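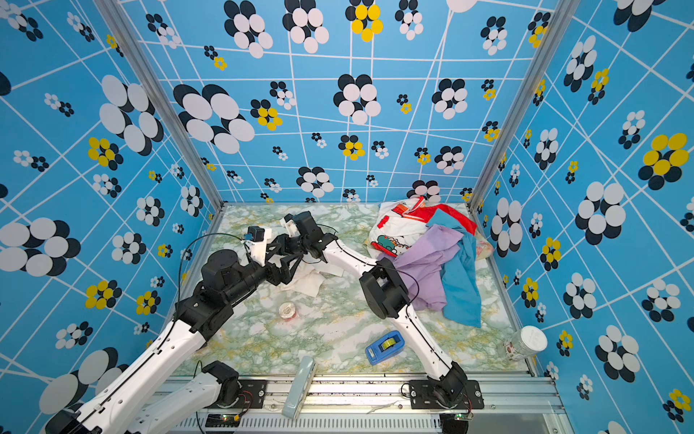 Are tenants responsible for removing wallpaper they put up, if the lease does not mention wallpaper at all?

Branwen Kneath
Tags: Renting and Leases, Moving Out
Reading time: 3 minutes
Print this page | E-mail this page

I have rented a one-bedroom apartment, unit 202, for three years. During the first winter I papered one wall of the bedroom at my own expense. The lease says that the unit must be returned "in its original condition, ordinary wear excepted," and it has a section on paint colors, but wallpaper does not appear anywhere in it. My tenancy ends in September. The management company has not raised the matter, and I would prefer to settle it before the final inspection.

Tatu Lyimo

In most cases the tenant is responsible. A clause requiring the unit to be returned in its original condition is generally read to cover any change the tenant made, whether or not that change is listed by name. Wallpaper is a change to the surface of the wall, and it would not ordinarily be treated as wear.

The following steps are recommended before you remove anything.

Write to the management company and ask whether it wishes the paper to stay. Some landlords are content to keep a well-hung wall, particularly if the unit will be redecorated between tenants. If the company agrees, obtain that agreement in writing, with the wall and the room identified. A remark made by telephone or in the hallway will be of little help if the staff should change.

If the company asks for removal, find out what finish is expected underneath. Bare, repaired wall and fully repainted wall are very different amounts of work. Your move-in checklist, if one was completed, should be consulted on this point.

Please also note that a landlord who deducts from a deposit is in many states required to supply an itemized statement within a fixed period. The period varies by state, and your local housing office can confirm it.

Pillay

I agree with the above. On the practical side, test a low corner first. Peelable paper comes away dry in long strips. Older pasted paper needs warm water and a wide scraper, and the wall must then be washed down to remove the paste – paint applied over old paste will often crack. Allow a full Saturday for one wall, and let it dry overnight before you fill any marks.

Jivasix

My landlord kept mine and never said a word about it. That was a private owner and not a company, so the position may be different. I would still ask.

Filed under: Home and Housing > Renting > Deposits and Repairs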